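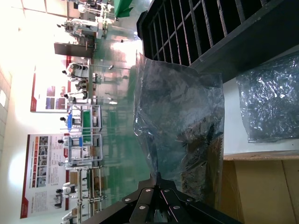 Photo: Gopinath Menon

Packing and Sorting, handout 2

Okay, so this is the part of the course where we get our hands on actual stuff, and I love it! Start with the bags. A clear one lets you check the contents before you commit, like those brownish scraps (torn cardboard or paper, by the look of them). The darker, wrinkly kind makes you guess, so at Darkora we kept the two apart. Grab the bag by its gathered neck, please.

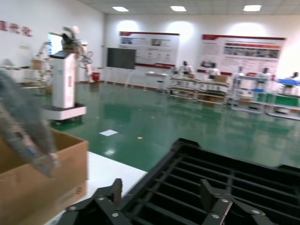 Boxes next. Fold all the flaps outward first, then load. Soft, fuzzy things go in long end down and you let them slump, don't stuff them. My old batch at Ostcombe had 137 boxes to get through and we still had people fighting with flaps at the end of it!

Read up to page 171 in Krishnamoorthy Iyer's notes before the March session, and bring your own tape.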